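# Little blocks, May 23, 2022

I finally got organized enough to put up a page for the block sets! Kjell Ekström has been bugging me for pictures since January (hi Kjell), and I kept saying I'd do it once the shapes were settled. Well, they're never going to be settled, so these will do. The whole collection lives in two Drustex drawers at the moment, sorted by color, more or less, until my niece comes over.

I love the ones with the ribbed tops the most. Your thumb finds the ridges right away, and they catch the light a bit when you tip a piece on its side. Hearts were Vija Jaunzems's idea and I grumbled about them for weeks, but now they're the first thing everyone picks up.
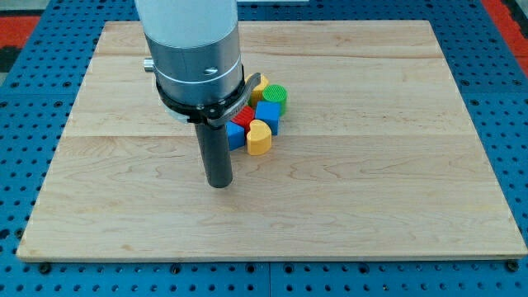 Six of the small ones bunched up on the big wooden board, yellow heart in front.

Two yellows and two blues in that bunch, with just one red and one green, so the color mix is a little lopsided. I keep meaning to make more greens. The red likes to hide, too – it's wedged in behind the heart, next to the blues.

If you want a set like it, write to me and tell me which colors you'd like. I can do 18 pieces in a batch before I need to change anything over, and hearts count the same as cubes. Vija has first dibs on the next yellow ones, sorry!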